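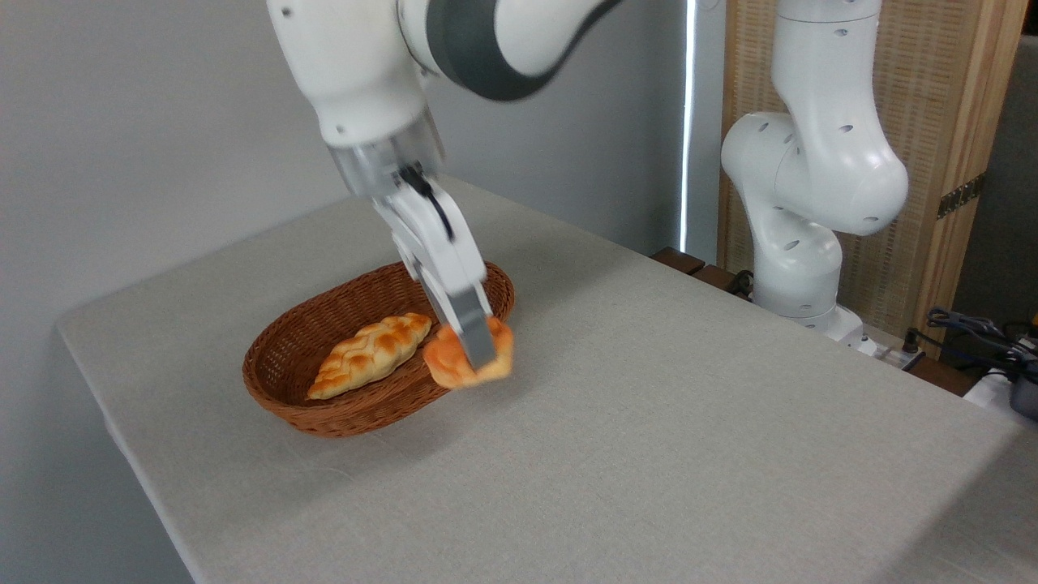

A flaky pastry in the gripper at the Cliltport lab, over the bread basket.

Ga-eun So grins when she talks about grip force. Her planner, Zisus, redraws the arm's path 80 times a second, so it can change its mind in midair! Pastry is a wonderful test, she says, soft and lumpy and never the same shape twice. The team has logged 2,000 grasps so far, and in January she wants to let the planner choose its own grip width.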